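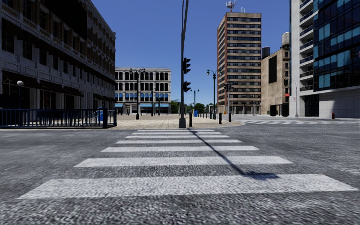 Morning

In by eight, first one on the floor. The overnight run had finished and Brimeck had left its list: 218 flagged spots on the Pendton map, sorted by how sure it was. A year ago that list would have been my week. I would have walked the carts' route through the simulated streets a few metres at a time, stopping at every kerb and post to write down what was there and whether a cart could get past. Now the checker does the walking and I get the leftovers.

Most of the leftovers are shadows. It had marked a signal pole's shadow lying over the zebra crossing as a possible obstacle, which is the same mistake as last week with a different pole. I cleared it and put the reason in the box. We are supposed to write a reason every time, as the reasons go back into the training. Kazimiera Lis asked in the team meeting whether we are teaching it to do our part as well. The answer was yes, in time, but there will be other parts. She wrote that down, and so did I.

Did 13 of the hard ones before tea. Slow going. On the pavement by the concrete pillar I had to decide whether a faded red mark on the ground counted as a surface marking or dirt. I put dirt, then changed it to unknown.

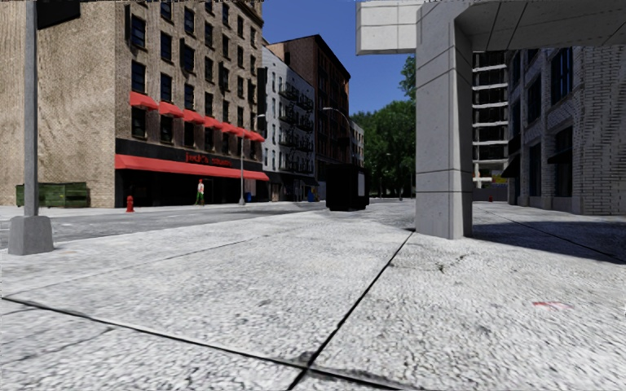 Afternoon

Betolach sent the new rota. Checking goes down to two people a shift from January, and the others move to what they call exceptions, meaning calls from the real carts when they get stuck. It pays a bit more and there is a headset. I said I would try it. I don't much like talking on the phone, but I like sitting with a list all day less than I did.

What I notice most is how quiet the room has got. When we all did the routes by hand there was a lot of calling over – does this kerb look dropped to you, come and see this. Now we each have our own queue and the screen tells you if you disagree with it too often.

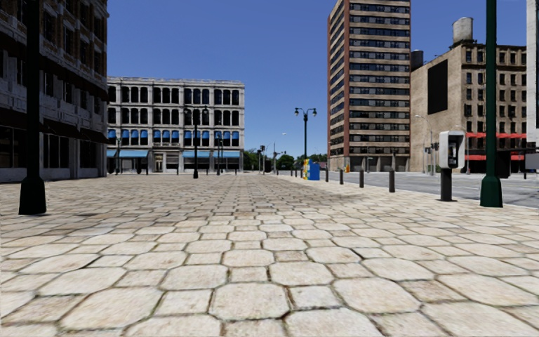
The plaza on the Pendton map, payphone over to the right.

The paving joints there kept me until four. The checker wants to treat every dark joint as a step.

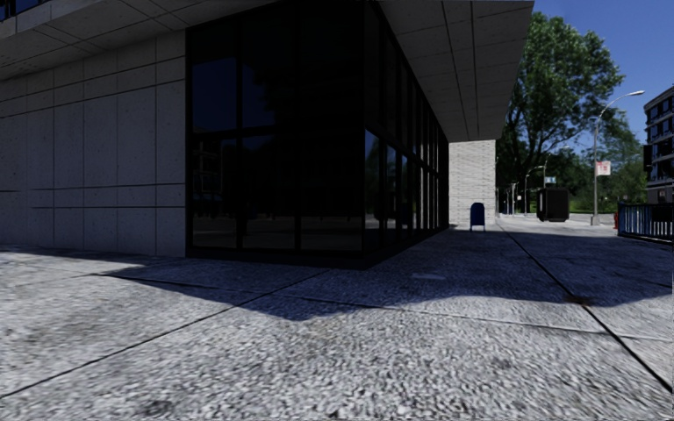 I asked about training for the exceptions desk and got a date, a Saturday, 9 till lunch. Ostrowski are sending someone who has run a desk like it for their warehouse carts. I would like to ask them how long you wait before you step in, as I am never sure. On the last job today the cart's planned line went through the shade of the canopy and past the blue mailbox, and I sat ready to mark it as too tight. The checker had already passed it. I measured it myself and it was right.

Left at five. Need to find my old headphones.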